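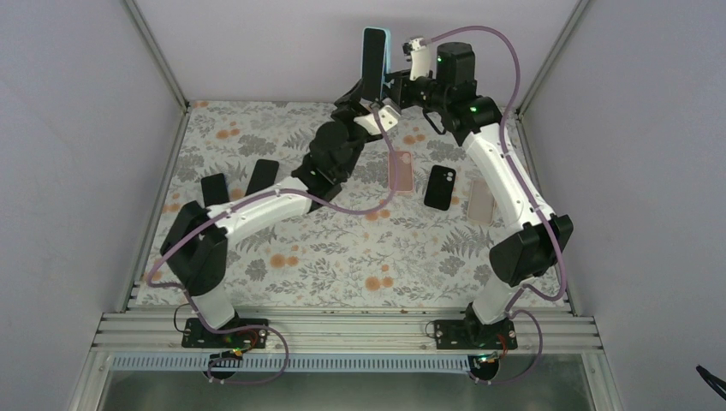 Figure 4. Phone in the light blue case, with other cases laid flat on the mat.

Changing the Case

The Wamley mat gives you a soft-looking background and a fixed area to work in. Keep it flat and clear of anything you don't need for the change.

1. Lay the spare cases on the mat, side by side, with space between them. Do not stack them.

2. Hold the phone upright with the screen toward you. Check that it is locked.

3. Push one top corner of the phone out of the case with your thumb. Work down the long side until the second corner comes free, then lift the phone out.

4. Wipe the back of the phone and the inside of the new case with a dry cloth. Grit left inside will mark the finish.

5. Match the camera cutout to the camera. Seat that end first.

6. Press the remaining corners in - you should feel each one settle. Run a finger around the edge to check for gaps.

7. Press the side buttons once each. If a button sticks, remove the case and start again from step 5.

Note: Translucent cases such as the pink one show dust more than black ones do. Rinse them in lukewarm water and let them dry fully before use.

Caution: Do not pry with a knife or screwdriver. Stiva rigid cases can crack at the corners if forced.

For Govero cases with a separate inner frame, see Section 2.

Guide revised 04/02/2018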